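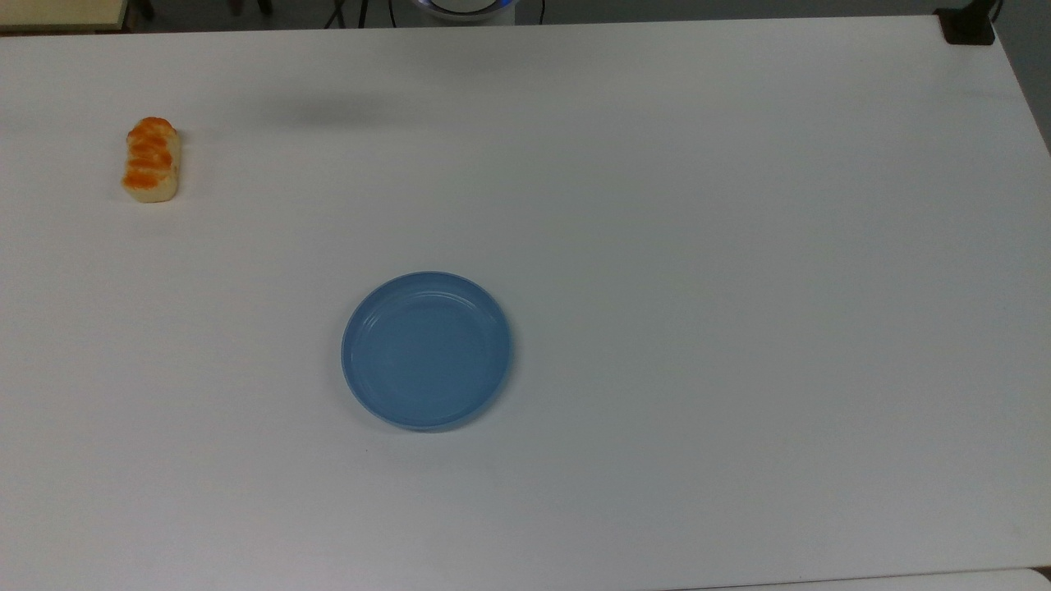 **UNIT 4: BREAD, ENRICHED DOUGHS, AND THE GLAZES THAT GO ON THEM**

Welcome back, everybody. I know the last unit on lean doughs was a long one, and I promise this one is friendlier, mostly because everything in it has butter. Please read these notes before the kitchen session and bring them with you, even if they get sticky (mine are from years ago and you can hardly read page two, which I take as a good sign).

### What makes a dough "enriched"

A lean dough is flour, water, salt, and yeast. Once you start adding fat, sugar, eggs, or milk, you've got an enriched dough, and it behaves quite differently under your hands. Fat coats the flour and slows down the gluten, so the crumb comes out soft and tender. Sugar holds on to water, and in larger amounts it takes that water away from the yeast, so a sweet dough can sit there looking sulky for a good long while before it rises. Please don't panic and don't put it on the radiator! Give it time.

Eggs do a bit of everything. The yolk brings fat and color, the white brings protein and structure, and the two together give you that golden look people expect from a holiday loaf.

### Mixing order

Start with the flour, yeast, milk, and eggs, and knead until the dough stretches without tearing right away. Only then add the butter, soft, a spoonful at a time. I've had students add it all at once to save ten minutes and spend half an hour chasing a greasy lump around the bowl. The Prusbridge sweet dough we make in class uses 186 grams of butter, and it really does all go in, even when you're sure it won't.
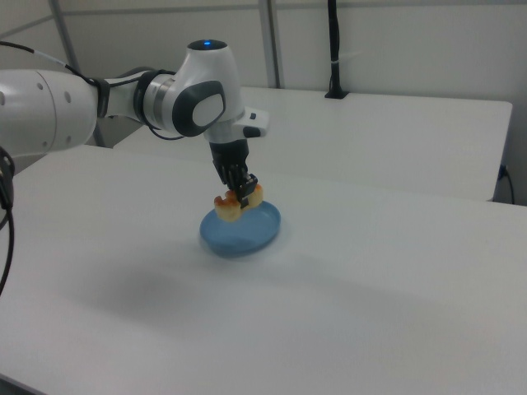

### Browning and shine

Two things give a bun its color. One is the reaction between proteins and sugars, which gets going well before the crust looks done, and the other is plain caramelizing of the sugar at higher heat. Enriched doughs have plenty of both, so they brown fast. Lower your oven a little from what you'd use for a crusty loaf, and keep some foil handy for the tops.

For the finish, you have a few choices:

- **Whole egg wash:** good color and a medium shine
- **Yolk and cream:** deep color, very glossy
- **Milk:** soft and matte, nice on dinner rolls
- **Sugar syrup:** brushed on after baking, for a sticky shine

Brush lightly, and twice if you like, letting the first coat dry in between. A heavy coat runs down the sides and glues the bun to the pan.

### For the next session (15th November)

1. Read the Lindholm chapter on sweet doughs, starting at page 159. Skip the section on laminating, we'll get to that in March.
2. Bake one batch at home with any two of the finishes above and write down your oven temperature and timing.
3. Bring an apron, a pastry brush, and a container with a lid for taking things home.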